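Enamel bowls jamming when nested

fiswood_21
Two bowls from the Skandeck set, same nominal diameter. When stacked, the top one never seats square. It rides up on one side and grabs if pressed down. Does stacking order matter, or are the rims out of round?

charpentier
Measure each rim across two axes. Over 1 mm of difference and they will bind in any order. Also check wall angle. Steep walls wedge.

belter600
Disagree on the wall angle. Mine have shallow walls and still sit crooked. It's the rolled rim. Coating builds up unevenly there and the upper bowl hangs on the high spot.

Didier Mallet
Same on my table, next to the metal tray: 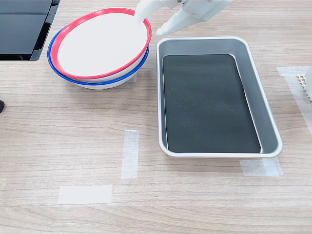
Red rim over blue rim, top bowl tilted and offset.

I swapped the order in April and got the same lean. Rotating the top bowl a quarter turn helped a little.

charpentier
If rotation changes it, that's out of round. Coating would be my second guess.

belter600
A high spot moves with rotation too. Your test doesn't separate the two.

charpentier
Fair. Calipers then, rim and body separately.

fiswood_21
Measured. Rims 253 mm on one axis, 251 on the other, both bowls. Bodies are within half a millimeter. I'll put a paper towel between them and store the tray on its own shelf.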